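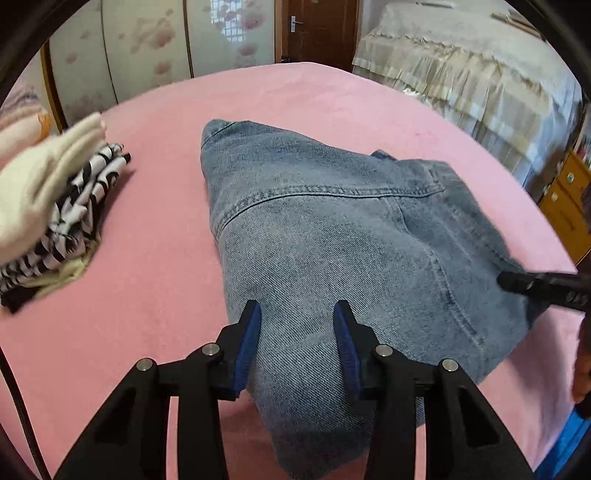 Search this guide Enter a term Go
Home - Set-up - Recording - Laundry tasks - Uploading - Fahy forum

Section 7. Recording folding episodes with the Drundcombe hand gripper

Read Section 6 first. The gripper will happily record an hour of uncalibrated footage and never say a word.

1. Pick a surface with some give. A made bed is fine. Smooth the top sheet, then leave it alone for the rest of the session.

2. Put the finished stack to one side, within view of the lens. Lomotmont uses the stack to work out where a folded item is supposed to end up, so don't carry each piece off to the closet as you go, however virtuous it feels.

3. Close the jaws fully, open them fully, and wait for the tone. If you hear two tones, the pads are seated unevenly. Press them back on and repeat.

4. Lay one garment in front of you and start the episode.

5. Bring both finger pads down to the cloth before closing. Pinch a layer, lift, fold, release. Denim is stiff and needs a deeper pinch than a T-shirt.

6. Work at the speed of a person folding laundry who is not being paid by the piece. Very fast episodes are rejected, and so are the ones where you stop to answer the door.

7. If a fold goes wrong, fix it with the gripper and keep recording. Recoveries are worth more to the model than your pride is. Mark the episode R on the log screen.

8. Place the item on the stack, open the jaws, hold still until the tone, and end the episode.

Note: Your lens is very wide. It sees the closet, the door, the other furniture and whatever is on it. Tidy up or make peace with it.

Note: Mix your fabrics. The first Doltgate set had 1,026 episodes, nearly all of them gray towels, and the resulting policy was superb at gray towels.

CAUTION: Keep your free hand clear of the jaws while they are closing. The pads are soft - the plates behind them are not.

CAUTION: Route the cable down the outside of your arm. A cable caught in a fold will be learned as part of the fold.

Stop after 19 episodes and let the grip motor rest for 8 minutes. Uploading is covered in the next section.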